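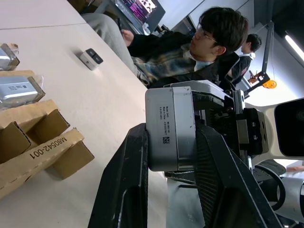
Định Ông

Last updated 30 August 2019
4 min read

Progress report to Hayes: collection of manipulation examples, Skivamlow project

1. Status

Collection for the packing task began this quarter and is running at the planned rate. The data set now holds 2109 accepted episodes against the target agreed with Hayes at the start of the grant period. Training on the first part of the set has started. Evaluation on the held-out layouts has not, and is the main item for the next period.

2. Task and setup

The task is the placement of small electronic parts and battery packs into divided cardboard trays. An operator guides the arm through the placement and the system records joint positions, gripper opening and the wrist camera stream. The learned policy receives the same three inputs.

The work table is pale white. Foil-wrapped packs in clear sleeves are laid out beside the tray, which is corrugated cardboard with raised dividers and carries the part number M80542-001 on one strip. Small rectangular devices are placed farther up the table, on their side in some layouts. The two black fingers of the gripper are visible to the wrist camera along with part of the actuator housing. We have kept the fingers in view on purpose, as the policy appears to use their position relative to the divider edge when closing.

The surroundings of the table are not screened off. People seated or standing beyond the table, a monitor and the ceiling light all enter the wrist view when the arm is tilted. Verano asked in the last review whether this should be corrected with a curtain. We propose to leave it as it is. A policy trained against a blank background did poorly when the arm was moved to the second bench, and the varied background costs nothing to collect.

3. Collection procedure

Each session consists of a fixed list of layouts generated in advance. The operator sets out the parts according to the list, starts the recording, performs the placement and marks the episode as accepted, failed or void. Failed episodes are kept in a separate store with a short reason code. Void episodes (wrong layout, recording interrupted) are deleted at the end of the session.

Sessions are limited to 90 minutes. Before the limit was introduced, path length and number of regrasps both rose noticeably toward the end of long sessions, and the model reproduced the extra regrasps.

Labels are checked by a second person from the recorded video. The checker does not see the operator's mark. Where the two disagree, the episode is set aside and reviewed with the operator at the next session. Most disagreements concern packs that rest on a divider without dropping fully into the compartment. The written rule now states that a pack touching the compartment floor along one full edge is accepted.

4. Problems in this period

4.1 Reflections. The foil surface and the clear sleeve both produce highlights that move with the wrist. The pose estimate used for automatic layout checks fails on sleeved packs more often than on any other part. The policy itself does not depend on this estimate, so collection was not stopped. Layout checks for sleeved packs are done by eye until the estimator is replaced.

4.2 Tray deformation. The folded flaps soften with use and the compartments widen, which makes the placement easier than it should be. Trays are now replaced after 200 episodes. Episodes recorded on older trays are flagged and have been left out of the first training run.

4.3 Finger wear. Texture on the finger pads wears down and grip on the sleeves changes with it. Replacement pads from Zisadska fit the existing fingers but are slightly thicker, so the opening offset must be recalibrated after fitting. The procedure has been added to the session checklist.

4.4 Timestamps. A clock drift between the camera stream and the joint log was found in the early sessions. The affected logs were realigned using the gripper closing event. No episodes were lost.

5. Staffing and budget

Collection is carried out by 2 trained operators working alternate sessions. Spending is within the approved lines. The tray line will be exceeded if the replacement interval in 4.2 is kept, and we ask Hayes to approve a transfer from the travel line, where little has been used.

6. Next period

Evaluation on held-out layouts will be completed by October and reported separately. Collection continues in parallel, with more weight on layouts in which the tray is rotated or partly outside the wrist view, as these are underrepresented. A second tray type will be added only after the evaluation results have been discussed with Verano.

Decisions requested from Hayes: the budget transfer in section 5, and agreement to the unscreened background in section 2.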